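5 October 2026
Soft goods bench, Plovley workshop

In late, started on the felt straight away. Heating not on in the back half, hands slow till mid morning.

Carrying on from September's page about the cloth signs. Short version for anyone who hasn't read it: cut felt letters, dark cloth ground, has to be readable from the far end of a hall, has to fold up and go in a bag. Plinmont want theirs first, then Nenville. Plinmont have changed their wording again so nothing gets stitched for them until it's in writing.

Cutting. New blades in the rotary cutter, much better, but still hopeless on inside curves. Went back to the small scissors for those. Inside of the U is the worst, the bottom of the curve wants to go pointy. Trick is to turn the felt and keep the scissors still. Keep forgetting this. Snip in short bites = steps along the edge, which show up badly once there's an outline next to them. Long slow cuts. If it goes wrong leave it fat and trim after, don't try to rescue it in one go.

Outlines. Two ways tried:

a) cut the letter twice, back one bigger, stick the front one on top. Neat, uses twice the felt. Any wobble in the gap shows from miles off.

b) thin strip laid round the edge and tacked down. Saves felt, horrible on corners, the M took most of an hour and I would not want to do another.

Going with a) for everything except very small letters. For the back piece a darker version of the same colour looks best. Tried a contrast one and it just looked like a mistake. Darker pink under pink is good. Orange under the tan colour is good too, warmer than I thought it would be.

Backing cloth. Black, settled. Navy made the blues dissapear and grey made everything look tired. Trouble with black is every bit of fluff shows and so does every crease. Pressed it twice and it had creased again by the time I'd carried it across the room. It also picks up a bluish look on the folds depending where the light is. Not a fault in the dye I think, the Prasertsri sample did the same. Would like to check it outdoors before we order the rest of the roll.

Draped it over the boxy thing at the back of the table for a look at the colours together. Better than flat on the bench, you get the slope, and that's nearer to how people will see it hung over a barrier or a counter front.

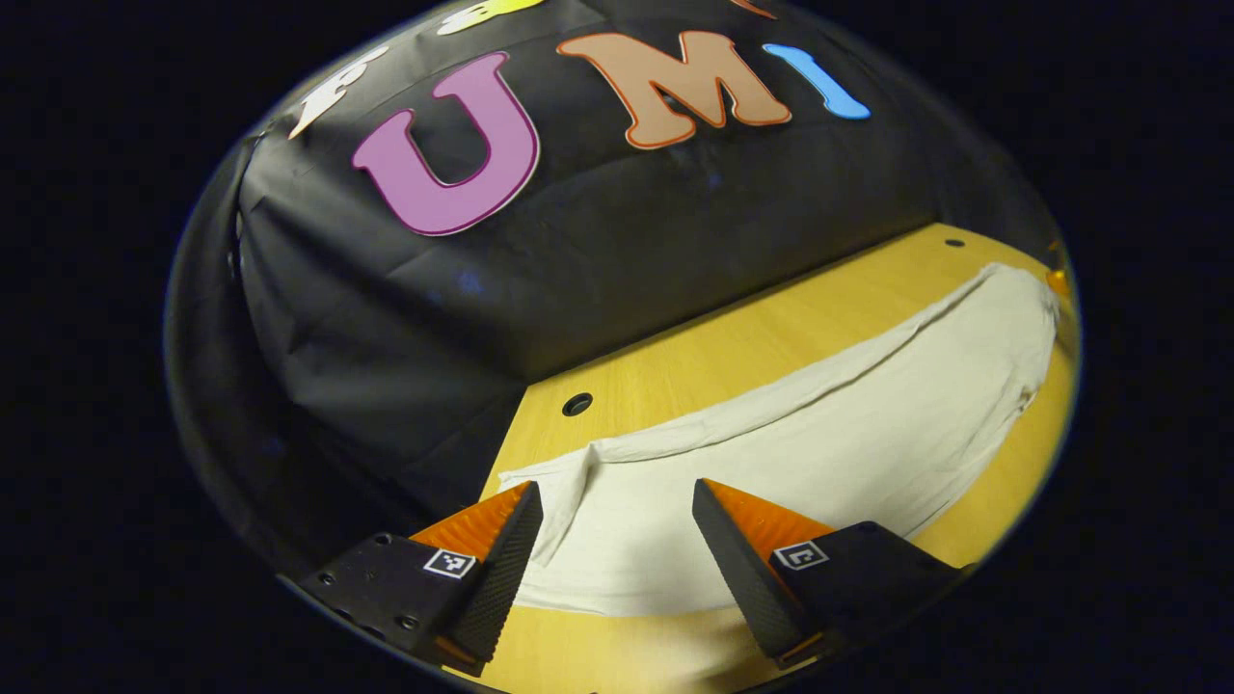
Plovley workshop, soft goods bench
Bench lead, sewing and cut work

Notes off the drape:

Pink U is the strongest by a long way. Reads first whatever you put beside it. Useful if we want the eye pulled to the start of a word, a nuisance if it's in the middle of one. Don't put two pinks in the same word.

Tan-orange M holds up fine against the black, and the orange edge does a lot of the work. Without an edge I think it would go muddy at a distance. Keep.

Light blue I. Went on slightly slanted. I quite like it, but a slanted I next to a straight M looks like an accident, so either they all lean a bit or none do. Ask Plinmont? They'll say straight. Straight then.

White: fine, clean, obvious. Marks if you so much as breathe on it. Wash hands before white, and cut it first thing, not after the black.

Pale yellow: nicer than expected on the black. Had written it off on the bench.

Need to think about spacing. On a flat cloth I've been going by eye, and on a slope the gaps all change. Anything sitting near a fold looks closer to its neighbour than it is. Plan: chalk a base line and tack the letters along it, hang it, stand back, move them, then stitch. No stitching on the bench without a hang first. I know it's slower.

Fixing. Pins pucker the felt. Glue stick ok for a look, no good for keeps, lets go as soon as the cloth is rolled. Spray glue goes on everything including me. Tacking stitch in pale thread then machine round the edge is still the answer. Set the machine to a longer stitch, 3 seems right, anything shorter and the felt edge starts to look perforated. Test on scrap first every time, the tension had been moved again.

Table. Reminder to self about the holes in the top. Small stuff drops down them and I'm fed up of crawling about underneath. Needles in the tin, tin with the lid on. A bit of card over the big one while cutting would do it. Also cloth snags if you drag it across the edge of a hole, so lift, don't pull.

Crumpled white cloth on the table is the wipe down one. Not scrap, not for cutting up, please don't put it in the offcuts. It's for getting chalk off the wood before any black goes down. Chalk on the black from underneath is a pain, brushes out but never all of it.

Lint. Tape roller works, goes through a lot of tape. Damp sponge works better on the cloth but fluffs up the felt. Do the cloth before the letters go on, roller after. A dry brush just moves it about.

Sums, for the order:
13 letters for Plinmont as of the last wording
felt sheets, allow 200 across all colours to cover both jobs plus spoilage, mostly because of the doubled backs
Nenville not confirmed so don't cut any of theirs
thread, one 2000 m cone of black should see it out, pale colours we have

Check whether Prasertsri will do the darker pink by the sheet or only by the roll. If roll only, swap to a dark red for the backs and look at it again on the drape, might be too heavy.

Bits left over:
- template for the S still wrong, top heavy, redraw
- label the templates on the BACK, pen came through on the last lot
- sharpen small scissors, felt only, not paper!!
- find out how wide Plinmont's counter actualy is
- iron needs descaling, spat brown on a corner, washed out luckily

Stopped there. Cloth left on the drape overnight to see if the creases drop. If they do, skip the second press. If not, try steam from the back with the letters off.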